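Can a Robot Learn by Watching? Sort of.

You have probably seen a video of a robot picking things up and putting them away. Maybe it folded a shirt. Maybe the person talking said the robot "taught itself." That sounds like magic, and when something sounds like magic it's a good idea to ask a few rude questions.

Let's start with one. Taught itself from what?

The answer is examples. Piles and piles of them. A learning system is a computer program that looks at a lot of examples and tries to find a pattern it can use next time. If you want it to help a robot arm pick up a toy from a bin, you need examples of a robot arm picking up toys from bins. Those don't grow on trees. Somebody has to make them.

What is an example, anyway?

Say the arm reaches into a bin. A camera saves what the bin looked like. The computer saves where the arm moved and how it turned. At the end, one more thing gets saved: did it get the toy, or did it drop it? Put all of that together and you have one example. One try.

Drops get saved too. If you only ever showed the program good grabs, it would have no way to tell a good grab from a bad one. Think of learning to ride a bike. The wobbly parts taught you something.

One try is not much use by itself. At a small robot workshop called Mustico, the team wanted 2000 tries before they let their program learn anything at all. They named the project Drikitz, for reasons they won't share.
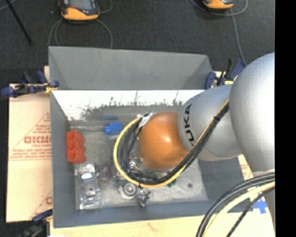 A robot arm over a bin of small objects. Look for the clamps holding on to the edges of the bin.

Why such a mixed-up bunch of stuff? A robot that has only met red blocks may be hopeless with anything else. Shiny things are hard because they bounce light at the camera. Clear plastic is hard because the camera sees right through parts of it. Lumpy things are hard because there's no obvious place to hold them. So the people who set up the bin try to include some of each.

The clamps matter more than they look. If the bin slides even a little, the arm can end up reaching for the spot where the toy used to be, and the example is spoiled.

Who does the boring part?

Consolacion Macaraeg does, at Mustico. She can get through 40 tries before she needs a break. She watches, checks that the computer marked each try correctly, and stirs up the toys so they don't sit in the same places every time.

"People ask me when the robot is going to take my job," she says. "I'm the one who shakes the bin."

She once found a whole batch where the computer had marked every try as a success. The gripper was closing on air, and the program thought that closed meant "got it." She threw the batch out. If she hadn't been paying attention, the robot would have learned that grabbing nothing is a great idea.

Keep that story in your pocket. A learning system believes its examples. It can't tell when they are silly — a person has to.

So does it work?

Now for the part where you should be careful. After all 2000 tries, a company might say its robot "can pick up anything." Can it? It can probably pick up things that look a lot like what was in the bin. Anything is a very big word. It includes a wet noodle, a bowling ball and your cat.

A second group, called Iluretti, tested their arm with toys it had already practiced on, and it did very well. Then they tried new toys, and it did much worse. Both tests were fair to run. Only one of them made it onto the poster.

I'm not saying these robots are fakes. Some of them are really good at one job, and getting a machine to do even one job well is hard work. But a short video shows you the tries somebody picked out for you. It doesn't show the drops.

Questions to ask next time

How many tries did it take to get this video?
Had the robot seen these objects before?
Who decided what counted as a success?
What happens if you move the bin?

Try it yourself

You need a bowl, a pair of kitchen tongs, ten small things from around the house and a friend. Ask a grown-up before you take anything breakable. Close one eye and pick up each thing with the tongs, using your other hand for nothing at all. Your friend writes down the object, where you grabbed it, and "yes" or "no." Mix up the bowl and go again until you have 40 tries.

Now look at the list. Can you find a rule, such as "grab the spoon in the middle"? Test your rule on five things you have never tried before. Write down the misses too, even the embarrassing ones.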